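What I kept after one year of fewer clothes
June 2018

In March of last year I moved from a house with three rooms to an apartment with one room, and I had to decide what to do with my clothes. I am writing this post because some readers of this blog asked me how it went, and I always answered too short in the comments. Now I will try to do it properly.

First I must say that I am not a minimalist. I like clothes. My mother was sewing at home when I was a child, and I learned early to look at the inside of a garment before I look at the price. But in the old house I had a big closet, and a big closet has the bad habit of becoming full. When I emptied it before the move, I made a list on paper. There were 116 pieces, without the socks and underwear. I was ashamed for one evening, and then I made tea and started to sort.

My rule was very simple. If I wore the thing in the last winter or the last summer, it stayed. If I did not, it went to a box. I did not ask if it gave me joy, because on that evening nothing gave me joy. I was only tired.

The jackets were the most difficult part. I had nine of them, and each one had some argument for staying. One was for rain, one was for rain but more elegant, two were for the time between winter and spring, which in my city is maybe three weeks long. I laid them on the bed one after another and tried to be strict.

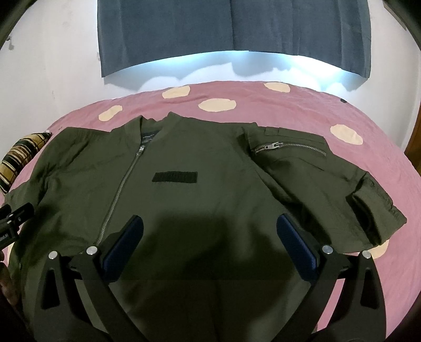 You should keep the one you take when you are already late for the bus, wrote a reader under my old post about the move, and I think it is the best advice I received in the whole year. When we are late we don't think about style. The hand goes by itself to the jacket that is comfortable, that has the good pockets, and that does not need another color of shoes. I tested this for some weeks and my hand went almost every time to the same two jackets. The other seven were only hanging there.

So what did I do with them? Two I gave to my cousin. One was too damaged in the lining and I cut it for the buttons and the fabric. The rest I took to Georgiou, the small secondhand shop behind the market, where they pay little but are polite about it. They gave me 25 dollars for everything, and I spent it the same day on a good clothes brush and some wooden hangers. I don't regret it. A brush is a thing I should have bought many years before. Most of my clothes did not need washing so often, they only needed brushing and one night near the open window.

About washing I also changed my mind. In the old house I was using a detergent named Clinura, with a very strong smell, and I used too much of it. In the new building the laundry room is shared, so I carry everything down the stairs and up again, and this teaches a person quickly what is truly dirty. Now I wash outer clothes perhaps two times in a season. I close the zipper first, I turn the thing inside out, I use cold water and a short program. After it, I dry it flat or on a wide hanger, never on the heater. I ruined one good sweater on the heater and I still think about it. 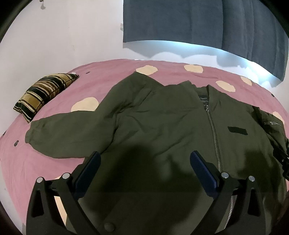
But don't you get bored of seeing the same clothes every day? My sister asks me this each time she visits, and she asks it with a worried face. The answer is yes, a little, in February. In February I am bored of everything, also of soup. But then the season changes and I take down the summer box, and for a week it feels like I went shopping.

The summer box is the only storage I have now. It is a cardboard box from Edisum, the moving company, and it lives on top of the wardrobe. I put inside a paper with the list of what is there, so I don't buy a second white shirt when I already have one. This happened to me before, more than once.

I did buy some new things this year. A pair of dark trousers, a belt, and a raincoat to replace the one that was leaking on the shoulders. For each of them I waited one month before buying, and for some other things I waited one month and forgot what I wanted.

Next time I will write about shoes, where I have much less discipline. If somebody knows how to remove salt marks from brown leather, please leave a comment, I have tried vinegar and it made them only a little lighter.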